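2 Mar 2019, Unddale, kitchen set

Sat morning, only me and Maja in. Wiped down the whole table first, Clinell wipes, nearly through the second pack — more on the order list pls. The play food gets sticky faster than you'd think, esp. anything that's been in the box since November.

Sorted the box before laying out. Kept back the split egg and the two peas that have lost their pod. Ross crate is now the spares crate, label on the lid is wrong, ignore it.

Layout today = ketchup on the big plate, fruit in the little blue bowl, banana out on the table. Strawberry left loose next to the bowl. Maja wanted it in the bowl, I said leave it, we can argue on Monday.
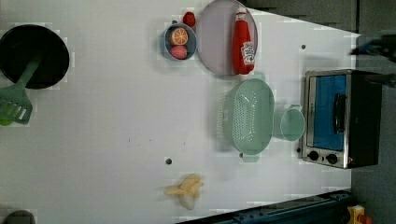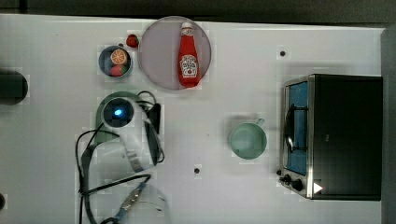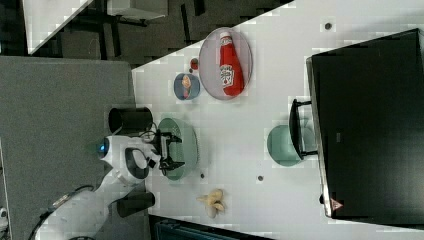
Things to sort:

Green stuff all looks the same to me in bad light. Igor suggests swapping one of the green pieces for a different colour, fine by me if Plerov still do singles. Last order was no. 3695, the set came as one lot and we paid for bits we never use.

Toaster oven — door a bit stiff when I tried it by hand before we began. Didn't force it. Wiped the glass, fingerprints all over. Don't put it away with food inside, I found a slice of somthing in there last week.

Table holes collect crumbs and fluff. Cotton bud gets it out. Did the lot, took ages.

Inventory sheet: plate is item 272, ketchup is 672, banana has no number at all. Maja to add. Please write on the sheet and not on the thing itself, the pen comes off on the wipes and then you have a grey banana.

Packing up, heavy things go at the bottom, plate flat, fruit in the zip bag. Allow 30 mins, we had less and it showed. Pan wouldn't fit with the handle that way round so it's on the shelf above the sink for now.

Still to do: buy wipes, ask Igor abuot the Plerov price, find the other half of the orange.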